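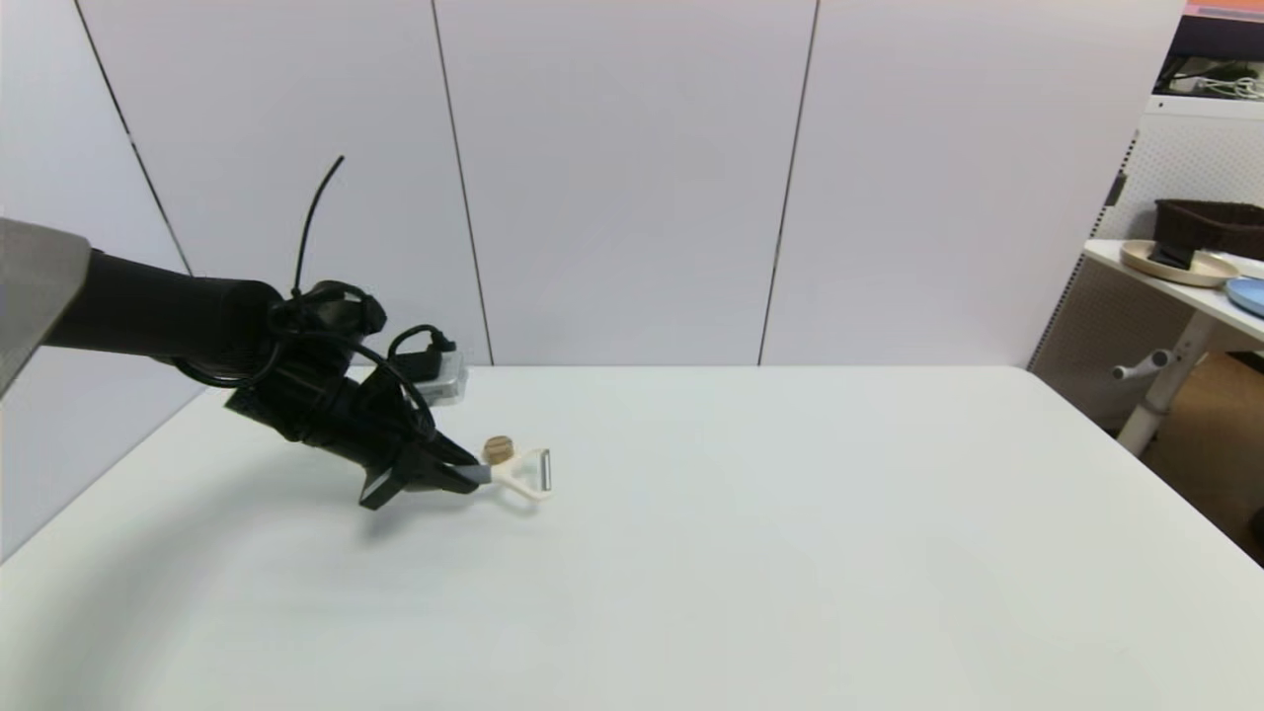
The swivel is the part to check before you buy, according to Cunera, a kitchen shop that sells more vegetable peelers than knives. If the blade rocks freely from side to side, the peeler will follow a potato. If it sticks in the store, it will stick at home.

The Y-shaped peeler has been in American kitchens for decades, and it still loses out in many drawers to the straight kind that looks like a small knife. People tend to use whichever one they grew up with. Cooks who peel a lot at one time often end up with the Y shape, because the hand stays in one position and the stroke comes from the forearm.

At Waramer, a lunch kitchen that serves 300 meals a day, the prep shift starts at 5 a.m. with root vegetables. Carrots come first, then potatoes, then whatever squash is in season. The kitchen goes through 200 pounds of potatoes in a normal week and more in November. There is a peeling machine in the back, but it takes off too much flesh, so the crew uses it only for mash. Everything else is done by hand with plain plastic-handled peelers that cost 2 dollars apiece by the case.

The cheap ones work well for a few months. Then the edge goes, and the cook starts pressing harder. Pressing harder is how most peeler cuts happen. The blade skips off a wet spot and catches a knuckle or the tip of a thumb. Waramer replaces its peelers every September and again in the spring, whether or not they feel dull.

Home cooks keep them much longer. Sisley, a secondhand kitchenware dealer, took in 606 peelers last year, most of them in boxes of mixed utensils from house clearances. The steel ones with a carbon blade were often rusted at the pivot. The plastic ones had stained handles, orange from carrots or gray from the dishwasher, and a good number still cut.

A white handle shows every stain. A paste of baking soda and water takes off most of the carrot color if it sits for an hour. Bleach will lighten it too, but it can pit the blade.

Drying matters more than washing. Water collects where the blade meets the frame, and a peeler dropped wet into a drawer will start to rust there first. Stand it in a jar, blade up, until morning.

Technique is simple enough. Hold the vegetable at one end and pull the blade toward you in long strokes, then turn the vegetable around and do the other half. On a butternut squash, cut off both ends first and go over it twice, as the pale layer under the skin stays tough when cooked. The same peeler will make ribbons from zucchini, shave a block of Parmesan and take the zest off a lemon in wide strips.

Ibrahim, the cooking school on the floor above Cunera, starts its beginners on peelers before they touch a knife. The first lesson is a bag of carrots and a bowl for the peels, which go into stock the same afternoon.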